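Tolex: A Campus Meal Payment Ledger on a Test Blockchain
Leire Gallardo and Ayuba Antwi
Final report, distributed systems project course

1. Background

Students at our college pay for meals with a prepaid card. When two people split a bill, one pays and the other settles up later. We wanted to find out if a small token system could handle these debts without a bank transfer each time. The tokens in Tolex have no cash value and were used only on a private test network.

2. Design

Each user has a wallet and a balance. A smart contract called Renden holds the list of open debts. When one user claims a debt, the other has to confirm it before anything moves. Early on we let the contract confirm small debts by itself, but we dropped this after our adviser pointed out that a user could send many small claims in a row.

The network had four validator nodes, all on lab computers. We set the block time to 2 seconds – shorter times made one of the older machines fall behind.

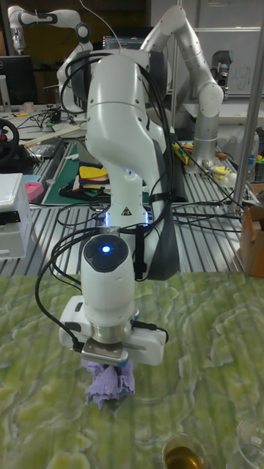
Wallet keys were stored in the phone's browser and protected with a PIN. Losing the phone meant losing the wallet. We wrote a recovery feature where two friends sign for a new key, but it was not finished in time for the user test and is left out of the results.

3. Testing

We first ran a script that sent 3000 transfers from 100 wallets. All of them were recorded, and the final balances matched the totals in our log. The slowest part was signing on the client side.

The user test ran in September with 69 students. Most problems were with the confirmation step. People claimed a debt, closed the page and assumed it was done.

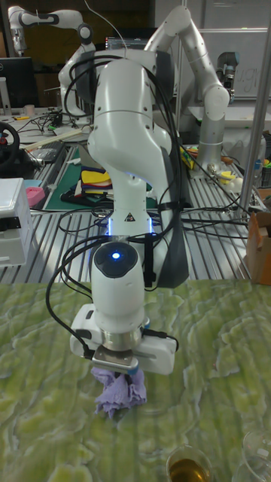
We added a reminder on the home page, and fewer claims were left open after that. We did not run a control group, so we can't say how much of the change came from the reminder.

4. Limits and further work

All validators were run by us, so the network was not decentralized in any real sense. A shared database would have done the same job with less code. Key recovery should be finished first – then the contract needs a review by someone outside the project.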